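Packaging and Small Goods
Handout for Unit 2: Sorting and traying soft goods
Instructor: Rocío Ticona
Lab help: Fulgencio Bañuelos, mornings only

Bring this sheet to the bench. You will need the defect card from Unit 1 as well.

What the unit covers

Phone cases are a good first item for bench work. They are light, they don't break when dropped, and they come in colors that make a mixed tray easy to spot. They also have an inside and an outside, a camera end and a port end, and a customer will notice if any of these is wrong.

Terms used in this unit

Shell: the whole case, without the phone.
Rim: the raised edge that runs along the sides of the shell.
Port opening: the cutout in the rim for the charging plug.
Camera cutout: the opening in the back, near the top corner.
Face down: open side on the table, back showing.
Tray: the clear plastic holder a shell goes into before it is bagged.

Laying out the bench

Put the tray on your left and the shells to the right of it, one color at a time, with space between them. Shells go face down. They do not have to be square to the edge of the table, but they must not touch. Two shells that touch tend to get picked up together, and then one of them ends up on the floor.

Check the rim before the shell goes in the tray. Lift it, turn it so the inner side is toward you, and look along the edge from one end to the other. 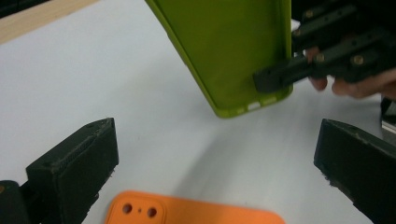
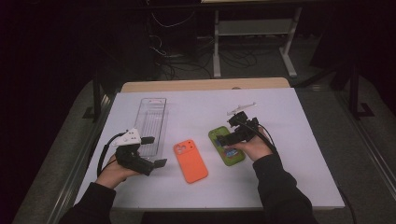

Page last changed in February

Orange and green are the two colors we use for practice. A sticker on the back of a shell is not a defect for this exercise. Write it in the notes column and carry on.

Checking a shell

1. Look at the inner side first. Dust and threads collect where the rim meets the back.
2. Find the port opening. The edges should be clean, with no flap of leftover material.
3. Turn the shell over and look at the camera cutout.
4. Flex the rim lightly on both long sides. It should spring back.
5. Place the shell in the tray. Do not push on the middle of the back.

If a shell fails any step, it goes in the reject bin with a slip. Write the step number on the slip — "bad" is not enough for whoever sorts the bin.

Quantities

A full Civar carton holds 300 shells. The practice carton in the lab holds 276, so do not use it to work out your carton weights. For the written problem, assume an order of 1000 shells in two colors and show how many full cartons you would send and what is left over.

For next time

Read the Zornimitz sheet on bag sizes. Getsemaní Palacios has the spare copies. Reject slips go to Marisol Bermúdez before you leave the lab, with your name on the back.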